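How a small kitchen lab plans its equipment money

The purchasing manager of Mendau has a spreadsheet with four colours, and she opened it before I had sat down. Green is bought, yellow is ordered, red is refused, and blue is what she calls "the things people tell me in the corridor". The blue rows were the longest part when I visited in March, and she was not happy with it.

Mendau works on robot arms that handle household tools, mostly kitchen ones. The company is small. It has three arms, all of them bought second hand from a packaging firm in Ağca that was closing one line. She said the price of the arms is what everybody asks her, and it is the easiest number she has.

"The arm you pay one time and you can put it in the books for years," she told me. "After this you pay for fingers, for cables, for the small camera, for the table, for the person who makes it stand straight. My first budget had one line for all this together. It said 'other'. This was a very bad line."

I asked what happened with the line called other. She said it was finished by the fourth month of the year. Most of it went to gripper fingers. The fingers wear at the tips, and a metal tool wears them faster than a plastic one. She now orders them in packs of eight and keeps one closed pack in her own cupboard, so that the team has to come and ask.

Her colleague, an engineer who plans the tests, sat with us for the second half of the talk. He does not agree with her about everything. For him the expensive mistake was the gripper they chose for the project named Pradness, which opened wide and was strong, but had thick fingers.

"For boxes it was good," he said. "For kitchen tongs, no. Tongs move when you hold them, they have a hinge, they have two arms. You close the gripper a little more and the tool changes its shape. We wrote the requirement from the catalogue, and we should have written it from the drawer."

So this year they did it the other way. Before any supplier was invited, the team put together the tools they wanted to handle: tongs of several kinds, spatulas, things with soft silicone ends. The engineer wrote down for each one how wide it is at the place where you would take it. This list went out with the request for offers, and two suppliers answered that they could not do it. She considers those the most useful answers she received.

The tools themselves are also in the budget, under their own code. The first year somebody was buying spatulas with his private card and bringing the receipts in a bag. Now there is 900 dollars for household objects, and she does not ask why a thing is the shape it is, only for the receipt.

"He came with one that looks like the foot of a cat," she said. "I signed it. The suppliers always bring to the demonstration a nice cube."

Demonstrations were something both of them wanted to speak about. They do not accept anymore a demonstration in the supplier's own showroom. The gripper has to come to Mendau and work near the holders and the stands, with other tools hanging close. One company, Wonton, left a unit with them for three weeks without asking for a deposit, and she says that this counted for more than the discount another company offered her.

I wanted to know what she would tell a workshop that is buying its first arm. She thought for some time and then spoke mainly about service. Ask who answers the phone, and in which time zone. Ask if you can change the fingers yourself, with which tool, and if the warranty stays valid after you did it. Ask for the price of spare parts in the same offer, on the same page, because later it is a different price.

The engineer added floor space. People measure the base of the arm and forget the reach of it, he said, and then the door of the cupboard does not open.

The next round of offers closes on 13th April. She expects to move at least two rows from blue to yellow - which two, she preferred not to say while he was in the room. 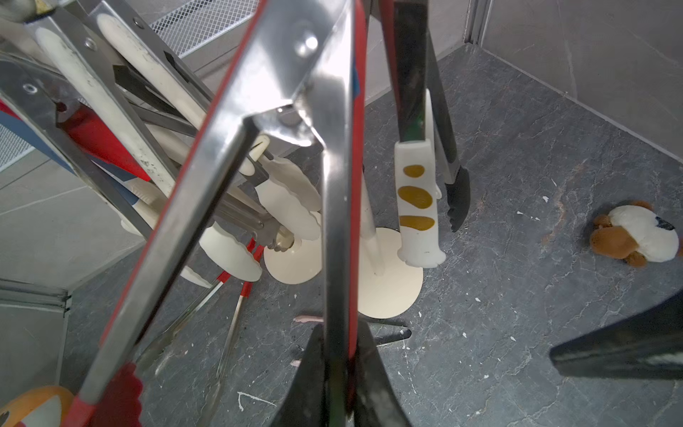 The gripper at Mendau holding a pair of steel kitchen tongs, with other utensils behind.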